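News > Community > Press Releases

Reading time: 2 min

Usalov Street Kitchen Opens Its Doors to Neighbors in May

The shared kitchen at Usalov Street opens in May, and after a long winter of planning we could not be happier to hand over the keys! The kitchen is free for neighborhood groups to book, from birthday suppers to soup nights, and 4 groups already have a regular evening on the calendar.

The room was planned by designer Gifty Tsikata of Kumano Interiors, who spent two evenings cooking with local families before drawing anything. What people asked for, again and again, was an easier time after the meal.

"Everybody wanted to talk about the dishes," said Tsikata. "Where do they go, who has to cross the room with them, how long does it take? So we started with the cleanup corner and worked out from there."

The sink and dishwasher are close together, with a pale, marble-look counter running alongside and a window letting in plenty of daylight. Drawers have simple bar handles that are easy to grab with a full hand. Plates can rest on a slatted rack in the sink while a load is being sorted, and mugs go straight into the machine.
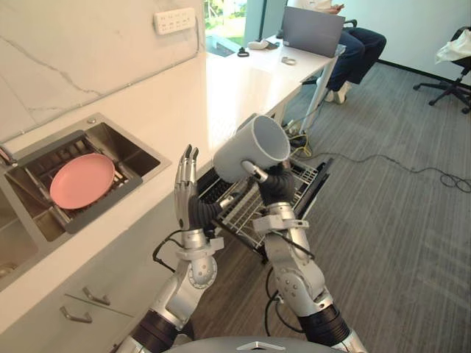 The project cost almost $4,000 in new fittings, paid for by the Mahmoud Family Fund and by the Drukia Bakery, which gave a share of its bread sales all through the fall. Neighbors also donated 100 plates, bowls and mugs in every color they had. None of it matches, and we love it that way.

"My grandmother's supper club has been squeezing into a hallway for years," said Evie Naylor, who runs bookings for the kitchen. "Now they can cook, eat and wash up in one place, and they're already arguing about the first menu."

An open house will run from 2 p.m. on the first day, with coffee and Drukia rolls. Groups can book by stopping at the front desk or leaving a note for Evie Naylor. Please bring your own dish towels.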